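2026-04-14

The Skillero robotics club has a kitchen now! Well, a table with lemons on it, but the students call it the kitchen, and they have spent most of the spring term teaching a robotic arm to find its way around it. The project is named Eren, and it will be the club's entry in the home-help class at the Rasum Student Challenge this August.

Eight students are on the team, none of whom had programmed an arm before last fall. They started with single objects: pick up a spoon, put it down again, pick it up from the other side. Since then they have logged 839 practice runs, and the notebook where they write down each one (what was on the table, where the arm went, what went wrong) is already on its second cover.

The current task is bowls. A bowl has a thin, curved rim, and the two-finger gripper has to come down right over it and close at the right height. Too high and it misses, too low and the whole bowl scoots across the table. The students keep the rest of the table busy on purpose, with a cutting board, lemon slices, a green pepper on a tray and a folded towel, so the arm has to cope with something closer to a real counter. 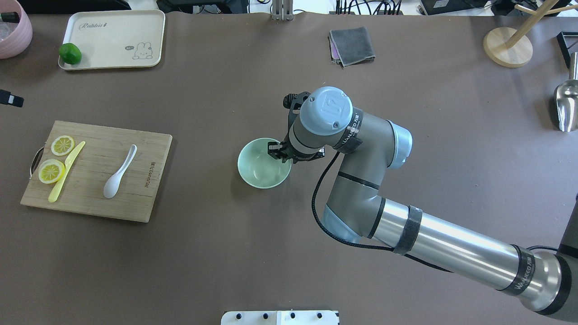 ## Getting ready for August

Coach Jirayu Boonchu is thrilled with how far they've come. "In the first month we cheered when it moved at all," Boonchu said. "Last week two of them were arguing over a quarter inch of gripper height, and they were both making good points!"

Of the 839 runs, 193 have been with bowls, and the team wants plenty more before summer. After that comes the part everyone is itching to try, which is clearing a full table in one go.

The club will show Eren at the Flerkutau open house before the school year ends. Visitors can pick where the bowl goes and watch the arm have a try at it. Students who want to join for next season can sign up there too, no experience needed.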